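Notebook, bench 2, open day (Sunday)

Writing this up in the evening while I still have it all in my head, and with apologies to whoever reads it next, because I know I go on a bit. Raghda Najjar has already done the visitor numbers from the sign-in sheets and we had 431 people through the building, which is far more than I would have guessed from the state of the parking lot at opening. Not all of them came as far as our bench, of course, but it felt like it by mid-afternoon!

I got in early to warm up the arms and run the joint checks. Left arm fine on the first try. Right arm complained about its wrist and wanted a restart, same message as during the Oltska visit, so I'm putting it here again in the hope that one of us finally chases it. After the restart it behaved all day. I also loosened the purple cable on the left side a little so it has more slack when the elbow folds. Please leave it that way unless you have a good reason.

The plan was the tidying demo we have been calling Tsegaye, with the two arms working together on things too big for one gripper. We had talked about opening with small parts, and I'm so glad we didn't. People at the back of a crowd can't see small parts. They can see a big blue bin, and they can see two arms trying to agree on what to do with it. The bins are awkward in a nice way, tapered and smooth, with a shallow lip at the wide end that gives a finger something to find.

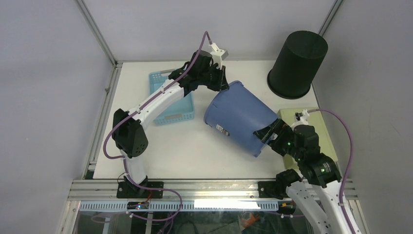

Blue bin on its side, left gripper at the rim, right gripper at the narrower end. Black bin upside down in the back corner.

A lady who used to work in a commercial laundry stood with us for a long time and had the best remarks of the day. She said the arms handle a bin like a new hire does, very carefully and from the wrong side, and she wanted to know why we don't go for the lip with both hands. I said the second arm would have to reach across the first one, and she said well, then turn the bin. Fair enough! I would like to try that next week, with the bin turned a bit more square to the front rail before either arm moves in.

We ran the full routine 29 times over the day, and 14 of those went start to finish without me touching the stop button or the bin. I know that is under half, and I was a little sore about it over lunch, but Raghda pointed out that we were starting from wherever the last visitor wanted the bin put, which we never do in normal practice. The usual trouble was the right side. If the fingers come in a touch high they ride along the taper and the whole thing rolls toward the left arm. Slowing the approach helped some. I didn't write down the speed setting each time, which I regret now, so there is no point in making a chart out of it.

After lunch we put the wrist camera view up on the big monitor, which was Raghda's idea, and it changed the whole mood at the bench. Kids in particular stopped looking at the arms altogether and watched the monitor. They like seeing the two fingertips sticking up at the bottom like a pair of beaks, and they call out directions as if they were driving.
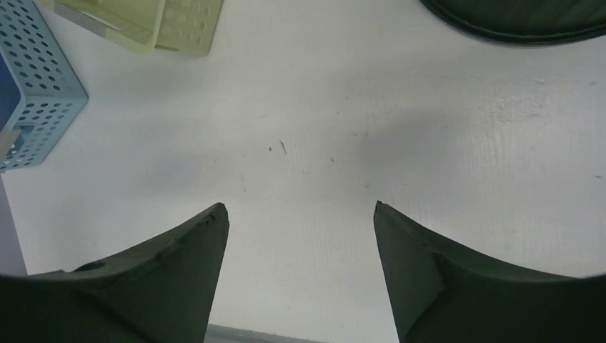 The other thing I noticed with the view up that large is how much the tabletop shows its age. Every speck and smudge is there for the whole room to look at. I'd like us to give the white surface a proper wipe before the Ninska people come in October, and go easy on the cleaner. The texture is faint enough as it is, and I would hate to make it slippery.

Questions that came up over and over, for whoever writes the handout next time: how strong is it, how much does it cost, can it fold shirts, does it know what a bin is. I was not happy with my own answer to the last one. I ended up saying it has been shown a lot of bins, and a boy of maybe eight told me so had he.

One father asked whether the Povadon scripts would be shared with schools. I said I'd ask. So, asking.

To do from today: right wrist message (log it with the time, please), try the turned bin, write down approach speed on every run, wipe the table, find a longer extension cord for the monitor. The one we used crosses the walkway and I spent half the afternoon steering strollers around it.

Shut down at half past five, both arms parked, power off at the wall. My voice is gone and my feet hurt, and I had a lovely time.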